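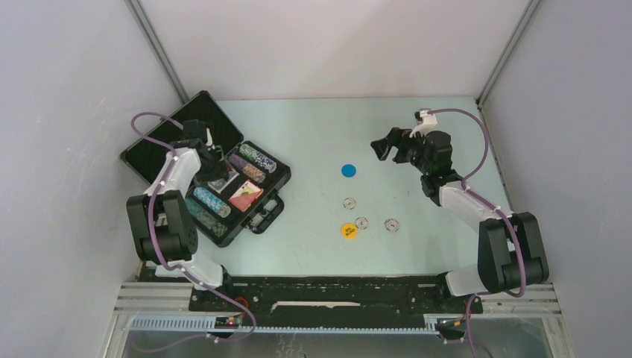
# Emitz Pundura 2 two-arm bench cell: can it put things away?

Tidying is a good test of a manipulation system. The parts are known, the destination is known, and success is easy to judge: either the object is in its slot or it isn't. I have run the Pundura 2 on tidying jobs since April, mostly with a poker set, and this review covers that work. Folding and wiping are left out.

## Configuration

The cell is two arms on a common black base plate, clamped to slotted aluminum extrusion, with gray walls on three sides and a tabletop in pale mint. Emitz charges $3000 for the arm pair with grippers and controller. The enclosure is a further $2000, and the software assumes you bought it. Run without the walls and the vision calibration drifts whenever the room lighting changes.

Assembly is straightforward apart from the cabling. The purple cable on each arm is routed externally in loops along the links. It needs enough slack for full wrist rotation, and the manual gives no lengths. Set it too short and the wrist joint faults near the end of its travel. Set it too long and the loop brushes the open lid of anything tall on the table.

## The task

A hinged black chip case stands open on the left side of the table. The chips are stored on edge in molded channels, sorted by color, with a compartment for the playing cards. Loose chips lie flat in the middle of the table. The system must pick up each one, turn it on edge, and seat it in the right channel without disturbing the row.

A child can do this while talking. For a parallel gripper it contains three separate problems.

**Picking a flat disc.** A poker chip lying on a hard surface offers very little edge. The Pundura's default grasp comes straight down and closes across the diameter, and it works if the fingertips touch the table without pressing on it. Height calibration matters more here than any other setting. I recheck it at the start of each session.

**Reorientation.** The chip comes up horizontal and has to go in vertical. One arm can manage this with a wrist turn if the case walls leave room. In the end channels they don't, and the planner falls back on a handover between arms. Handovers are slow, and they account for most of the dropped chips.

**Insertion.** A nearly full channel has little clearance. The controller has a compliant mode that lets the chip slide against its neighbor and settle. It should be on by default. It is buried in the motion profile menu, two levels below a setting for the status light.

## Results

I logged 3373 placement attempts. Channels that were half empty or less gave almost no trouble. Failures clustered in the last few positions of each row, where the fingers have nowhere to open after release. The typical bad outcome is a chip that seats correctly and is then pulled back out by a withdrawing fingertip.

Color sorting was reliable for solid, saturated chips. Patterned rims caused more errors, especially where two blue or teal denominations were stored in the same case. The yellow disc with printing on it was a persistent nuisance. The classifier has no concept of an item that isn't a denomination, so it has to be taught separately or removed by hand.

Cards remain out of reach. A squared deck can be lifted as a block and lowered into its compartment. A spread deck cannot be gathered.

## Comparison

Sreekumar Varghese ran the same case on a Trornier single-arm unit. It picks faster and costs less, but with no second arm it must set the chip against a fixture to turn it, and the fixture takes up table space. For bins of mixed hardware on a shop bench I would choose the Trornier. Sebastián Quezada fitted softer Petkov fingertips to his Pundura and reports fewer pulled chips in full rows. I have not tested them.

## Assessment

As a household appliance the Pundura 2 is not close. It needs a fixed table, fixed lighting, a case placed with its lid already open, and a person within reach of the stop button. Clearing the table by hand takes less time than the startup routine.

As a shop-floor kitting station it is more convincing. Sorting uniform parts into trays with generous pockets is the same job with the hardest step removed, and I would leave it running on that unattended through a shift once the grasp height was confirmed.

**Good:** rigid base, usable compliant mode, clear fault logs.

**Bad:** external cabling, weak handling of unclassified objects, handover speed.

**Firmware note:** the last update resets the motion profile. Turn compliant mode back on before running anything with tight slots.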